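Sorting small parts into divided boxes

Most homes have a drawer where screws, picture hooks, spare buttons, fuses and furniture glides all end up together. A flat plastic box with compartments costs little and holds most of it. The notes below cover choosing, sorting and labeling.

Choosing a box

Buy tinted or clear plastic so the contents show through. Solid lids mean opening every box to find one washer. Check the depth against the biggest thing you plan to store, and press on the closed lid in the store. If you can slide a piece of paper between the lid and the top of a divider, small washers will travel from one compartment to the next.

Some dividers lift out and some are molded in. Lift-out dividers are useful for long items such as drill bits and pencils. For anything smaller than a pea, molded ones are better.

Before you sort

Wash a new box in lukewarm water with a drop of dish soap and let it air dry with the lid open. Don't put it in the dishwasher. Thin plastic warps at 60 degrees Celsius, and a warped lid will not close flat again.

Tip the contents of the drawer onto an old towel or a baking tray with a rim. Throw out anything bent, stripped or rusted. Set a timer for 40 minutes and stop when it rings, even if there is a pile left. Put the leftovers in a jar and finish another day.

Sorting

Sort by use first and size second. Everything for hanging pictures goes in one box, even if that mixes nails, hooks and wire. Keep no more than 10 of any common screw in the box and leave the rest in the original packet.
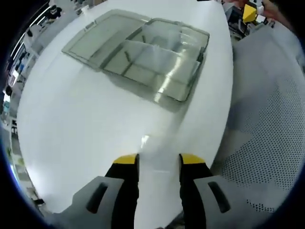
Hanne Bundgaard

Work on a pale, smooth table if you have one. Dark screws and black plugs are easy to see against white, and a smooth top wipes clean afterward. Open the box all the way so the lid lies flat next to the tray. A lid left half up tends to fall shut when you reach across it, and the box can jump. The flat lid also makes a handy place for the pieces you haven't decided on yet.

Fill the compartments farthest from you first. Leave one empty for odd finds.

Labeling

Write on masking tape and stick it to the outside of the lid, one strip per compartment. Marker straight on plastic rubs off with handling, though rubbing alcohol will clear what remains. Go through the boxes once a year. January is a good time, after the holiday hooks and spare bulbs have come back in.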